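Notes for the talk, 2024-09-19
Working title: **How a small electronic label lives from one track to the next**

*(Wait until the door is closed. Start with the music, no hello.)*

## Opening

- Play the first minute of the Tăng remix. Let the kick come in, then fade slowly.
- Say: this track was made in a kitchen, with headphones, and it paid for our next two releases.
- Explain who we are. Wikby is a label for house and slow techno. We do not have an office. We have a shared calendar and a shelf with records.
- Ask who in the room makes music, and who only plays it. Both answers are fine for the rest of the talk.

## Part 1 – Choosing a track

We receive around 70 demos in a normal month. I listen to each one on bad speakers first. If the bass line is still clear there, I put the track in the second folder and listen again after a few days.

Things I write down when I listen:

- Where do I want to skip forward?
- Can a DJ mix into it in the first 3 minutes without fighting the vocal?
- Does the breakdown come back to something new, or only to the same loop but louder?

Say the part about long intros slowly. Producers often cut the intro for streaming and then the DJs complain. We now ask for both versions, the short and the extended one, before we sign the paper.

*(Play the Trolido example: short version, then extended. Only the intro of each.)*

## Part 2 – Remixes

A remix can bring the song to people who would never click on the original. It can also eat the original. With Tăng, the remix got played in clubs and the first version was almost forgotten, and the singer was not happy with us. She was right. Now the original comes out 4 weeks before any remix.

Money, in simple words:

- Our remixers get a fixed fee, and a small share if the release earns back its costs.
- The writer of the song keeps the writing credit.
- Stems are sent dry, without reverb, at the correct tempo. Please write the tempo in the file name!

## Part 3 – The night at Brovidside

In April we played our first label night at Brovidside. Tell it from the beginning:

- Soundcheck was late and the left monitor was silent. It was the cable.
- The warm-up DJ played too fast, too early. We had not talked about it before – this was my mistake.
- The best moment came near the end, with an unreleased Trolido track. People asked for the name at the bar.

After that night I write a short page for each DJ with the start time, the tempo range and who plays next.

*(Drink water. Check the clock. If late, go directly to the questions.)*

## Last slides, during questions

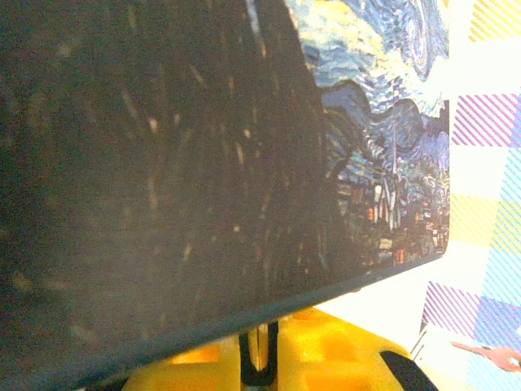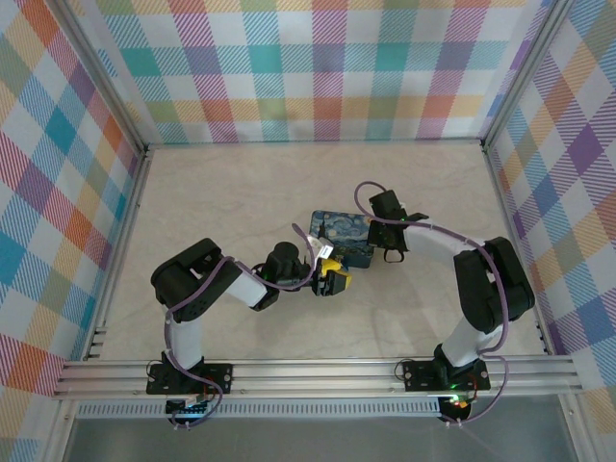
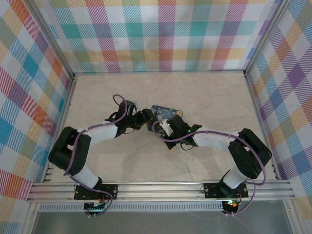
*Slides, in order: Starry Night print; two arms over the table, with plaid walls; two arms, with the purple cable.*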